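Subject: Re: [finishes] Oil on butcher-block tops - recoat interval

The recoat question came up again, so my notes are below. Two thin coats, wiped off, seven days to cure.
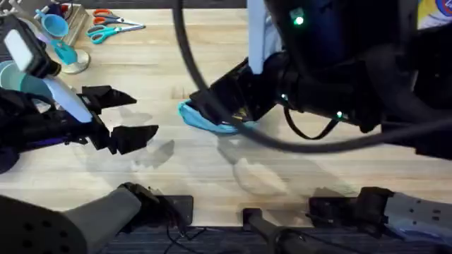
Trusville, 7 Aug 2024

Pale tops show wear late. Check the grain under a low lamp. 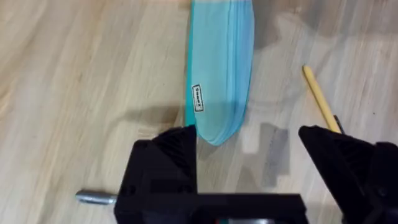 Noémi Balogh wrote:
> Is four months too long between coats? Ours was last oiled in February.

No, if water still beads - test near the sink first.

1. Wash, dry overnight, sand lightly with the grain.
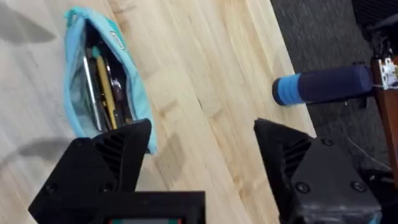 2. Oil thinly, wipe after 2 hours.

Rags go in a lidded tin of water. 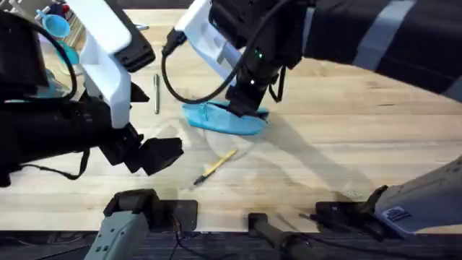

Norbert Dobos reports that hard wax lasts longer but patches badly.

Chidubem Lawal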